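Fandenby two-finger gripper kit: three months on a home-built arm

I ordered the Fandenby kit in December, after my third home-made gripper shook itself to bits, and I've been meaning to write this up ever since. The arm it's bolted to is my own (six joints, far too many cable ties, mostly built on the kitchen table until I was asked to move it), and these days it lives at the shared workshop where I rent a bench. The kit cost me 101 euros with postage. I paid for it myself, so I can moan freely.

What you get is two fingers, a pair of pads, a servo, a bag of screws and a sheet of instructions that somebody has photocopied one time too many. Step seven is a grey smudge. I rang Corura, the shop I bought it from, and a very patient woman called Milagros Cabello read the whole step out to me over the phone while I sat there with a screwdriver in my teeth. Full marks to her. She emailed me a clean copy afterwards as well, so ask for that before you start and save yourself the call!

Putting it together took me an evening and a bit. The bracket holes line up with the Conidar wrist plate if you've got one of those, and if you haven't you'll be drilling. Mine is a Conidar copy that I cut myself, slightly wrong, so I drilled anyway. The screws are soft – I rounded off two of them before I swapped to a decent driver – and I've since replaced the lot with proper hex heads.

Now, the job I wanted it for. I've got a daft long-running plan to have the arm lay a little dry-stacked brick border, no mortar, just bricks put down neatly one beside the other. Old bricks, too, the sort with chips and crumbly edges, as that's what I've got. Foam blocks are easy and every gripper on the internet can pick up a foam block. An old brick is heavy and gritty and never quite the shape you told the software it was. 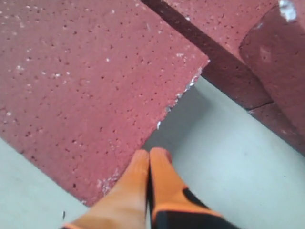

I started with the approach moves, creeping the closed fingers up to a corner at low speed and stopping there, over and over, until I trusted it. The fingers are stiff, and I mean that as a compliment. My printed ones used to bend like a wet biscuit the moment they met anything solid, and then every measurement after that was rubbish. With these I can nudge up to the same corner all afternoon and the arm still knows where it is.

Whole bricks are beyond it, I should say that now. Mine are too wide for the jaws laid flat, and even gripped on the narrow side the servo just whines at you. Pieces are a different story. I set it going on broken bits and half slips, up to 200 grams or so on my kitchen scales, and left it picking up and putting down while I had my lunch. The first proper run did 18 in a row before it dropped one. I was ridiculously pleased. For the full bricks I've ended up pushing them into line with the fingers shut, like a small bulldozer, and it works better than it has any right to.

The pads are my main grumble. Grip is very good when they're clean, but brick dust gets everywhere and once they're coated the pieces start to slide. I wipe them down with a damp cloth between runs. Spare pads are sold separately and Corura never seems to have them in, so buy a second set with the kit if you can.

Noise is fine. Iker Vallejo has the bench next to mine and he's sensitive about that sort of thing (he made me put my old compressor out in the corridor), and he hasn't complained once. He's got the Karamanlidis gripper on his own arm, so we swapped for a weekend. His closes more smoothly and holds harder, no question, but it's a heavy lump and my poor elbow joint sagged under it. On a sturdier arm I'd probably want the Karamanlidis. On mine, the Fandenby wins, and I got it back on the Sunday evening and haven't been tempted since.

Four stars. I've knocked one off for the instructions and the soft screws. If they ever sort out the supply of pads I might come back and edit this.

Posted 20/03/2020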